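About Clustell

Evening and weekend classes for adults who want to get better at running their own small business. Bookkeeping, pricing, writing to customers, payroll if you must. We started in a back office on Navarrete Street with 3 students and a kettle. Last year 324 people came through the door, most of them sent by someone who'd already been.

Delia Pereyra founded the school after years of doing the books for bakeries and repair shops. Same questions every time, so she wrote the answers down - that became the first course. Still our most popular. Ekkachai Chaimongkol joined two years later and runs everything to do with tax and wages. He also answers the phone, so be patient in January.

Classes are small. Bring your own numbers, real ones, even if they're a mess. Especially then. No exams, no certificates on heavy paper.
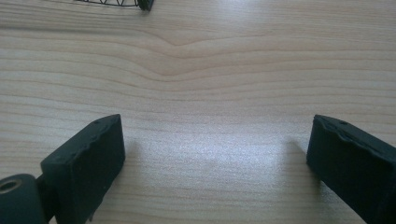
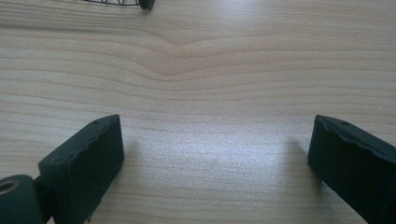
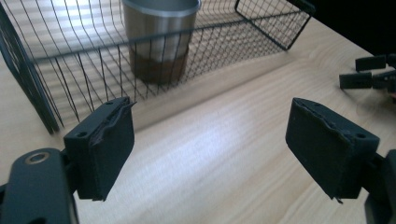

Pricing is the course people put off the longest. Six evenings, starts at 6:30, run by Delia. You pick one thing you sell and work out what it realy costs you, down to the packaging and the drive to the post office. We do the first one together as a group, using a plain table like our pale wooden ones, grain lines and all - timber, finish, hours at the bench, delivery. People nearly always leave out the hours. Then you do your own, and Delia goes over it with you line by line. Bring a calculator or use your phone, either is fine.

Fees: $283 per course, materials included. Pay in two parts if that's easier, just tell us when you sign up. Former students get the refresher evenings free.

We also do in-house training for firms. Jirkine sent us their whole office team, and Truvov comes back every spring for the payroll update. Ask for Ekkachai.

Where to find us: 1144 Navarrete Street, second floor, buzzer says Clustell. Parking behind the building after 5. Office is open afternoons, email gets answerd faster than voicemail.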